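Home | About Bilero | Open Calls | Visit Us | Contact

Call for participants: come and sit down with us in Platdale

Do you have opinions about armchairs? Do you move the cushion before you sit, or squash it behind you and hope for the best? Do you have a favorite seat at home that everybody else knows to leave alone? If so, we would dearly love to hear from you.

Bilero is a small furniture studio, and for the past couple of years we have been designing seating for waiting rooms, library corners and the kind of shared lounge where people end up staying longer than they planned. We are looking for 36 people to come and spend a morning or an afternoon with us at our Platdale rooms this coming February, trying out chairs and pillows and telling us what they think in as much detail as they can stand. You don't need to know the first thing about design. We have plenty of people here who can talk about foam. What we are short of is people who come in with tired legs and a bag of groceries and simply want somewhere nice to land.

Each session lasts 2 hours, with a good long break in the middle for coffee and something from the bakery. You will try several seats, some of them for only a few minutes and some for long enough to read a magazine, and then we'll sit down together and talk it over. We'll ask about getting in and getting up again, where your elbows go, whether your back feels looked after, and what you did with the pillow. (We ask about the pillow a lot. You'll get used to it.)

The chair we are most eager to hear about is our Cowie tub chair, in soft heathered gray, with a curved back that comes around you on both sides. We have been pairing it with a square cream pillow with fringed edges, and opinions in the studio are split right down the middle on whether the pair belong together. Some of us think the fringe makes the whole thing friendlier. Others would like something plainer and a good deal smaller, so there is more seat left over for the sitter.

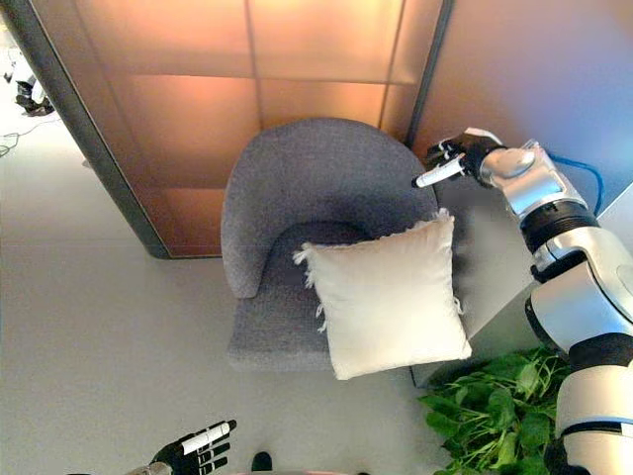 Marguerite wrote to us after the last round to say that she had loved the rounded back from the minute she sat down, but that she always ended up with the pillow on her lap, and could we please think about people with short legs, who need every inch of help they can get. We have thought about it a great deal, Marguerite, and shorter sitters are especially welcome this time!

So are very tall people, people with stiff knees or bad hips, people who knit, people who nap, and anyone who likes to sit sideways with their feet tucked up. Please tell us when you write if you use a cane or a wheelchair, or if there is anything we can set up ahead of time to make the visit easier. You are welcome to bring a friend along for company.

You should be 18 or older and comfortable chatting in a small group. We pay a flat thank-you of $85 for the session, and we'll cover your bus fare from Sustivport if you are coming in from that side. Parking is free behind the building.

To put your name down, send us a note with your height, the days that suit you, and a few lines about the best chair you have ever sat in. It can be your grandmother's rocker or a seat on a ferry, we really don't mind. Mention call 543 so your note reaches the right desk. We read every one, and we'll write back either way, though it may take us a week or so when things get busy.

Posted 2020-10-27. Places stay open until the groups are full.

Home | About Bilero | Open Calls | Visit Us | Contact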